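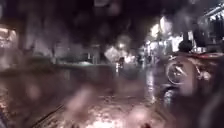
Losley Residential Parking Permits: Frequently Asked Questions

Last updated 2020-07-23

Who is eligible for a residential permit?
Any person whose principal place of residence is within the Losley permit area may apply. The area is bounded by Wudton Road to the north and the rail corridor to the south. Tenants and owner-occupiers are treated equally. Businesses operating from a residential address should apply under the separate trader scheme.

How many permits may a household hold?
A household may hold two residential permits and one visitor permit. Properties with an off-street space, including a garage used for storage, are limited to one residential permit.

Are motorcycles and scooters required to display a permit?
Registered motorcycles and scooters parked in a marked permit bay must be linked to a valid permit. As there is no secure place to fix a label, these vehicles are recorded by number plate only. No permit is needed in a signposted motorcycle bay, where the posted time limit applies. Bicycles are exempt.

May a motorcycle be parked on the footpath?
No. Footpaths, nature strips and shared paths within the permit area must be kept clear at all hours.

What documents must accompany an application?
Applicants must supply current vehicle registration papers and one proof of address, such as a rates notice, a signed lease or a utilities account. Where the vehicle is registered to an employer, a letter on company letterhead authorising private use is also required. Mobile telephone accounts are not accepted.

How long does an application take to process?
Complete applications are ordinarily decided within 6 business days. Applications received in June, when annual permits fall due for renewal, may take longer. An existing permit remains valid while a renewal lodged before its expiry date is under assessment.

During what hours do the restrictions apply?
Hours are shown on the sign at each end of the street and vary by zone. In the streets surrounding the Grarnico Theatre, restrictions continue until midnight. Where a sign and the published zone map differ, the sign prevails.

How many permits are currently available?
The permit area contains 802 marked bays, of which 669 are allocated to residential permit holders. The remainder are reserved for visitors, traders and accessible parking. A permit does not guarantee a bay outside the holder's residence.

What should I do if I change my vehicle?
Notify the Permits Office in writing before parking the new vehicle in a permit bay. No fee is charged for amending a number plate.

Can I request a review of a refused application?
Yes. A written request must be lodged within 28 days of the decision and should not exceed 500 words, excluding attachments. Reviews are conducted by Mirjana Obradović, Review Officer, who takes no part in original decisions.

Whom do I contact about faded line marking or a damaged sign?
Please direct reports to Lech Mazurek, Streets and Signage, at the Vukadinović Building service counter, quoting the street name and nearest house number.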